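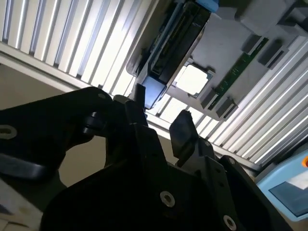

Pond scum, year two

2 December 2020

I finally finished going through the September samples from the pond behind the old mill in Ustville. I wanted to get the notes up before I forget which jar was which.

The question is the same as last year: do the diatoms on the shady side differ from the ones on the sunny side? I set out 7 glass slides on strings in the shade and the same number in the sun, left them for 2 weeks, and then scraped them into vials. One shady slide came back snapped, so that side is down to 6.

I cleaned the shells with peroxide this time. It takes longer than bleach but the markings come up much better. Jenkins Scientific has raised its price on mounting medium again, so I switched to the Ditex stuff. It sets slower and I got more bubbles. If you use it, warm the slide first.

The total count was 1,593 shells across all the slides. The sunny side was mostly Nitzschia and small Navicula, which move around and do fine on bare glass. The shady side had a lot more Cocconeis, lying flat like little grains of rice. Last year I saw the same split but I had only counted a few rows per slide, so I didn't trust it.

I still don't know how much of this is light. The shady side is also next to the inlet, and the water there is a bit colder and moves more. Next year I'd like to hang a piece of shade cloth over part of the sunny bank and put slides under it. That would at least keep the current the same.

The counts are typed into Forna, which I'm slowly getting used to. It still won't let me merge two species names without exporting the whole list and loading it back in. If anyone knows a way, leave a comment.

The leftover vials are in the fridge door, labeled.

Share this post | 6 comments

Get new posts by email. Unsubscribe any time.

This site uses cookies. By continuing to read you accept their use.

Contact | Back to top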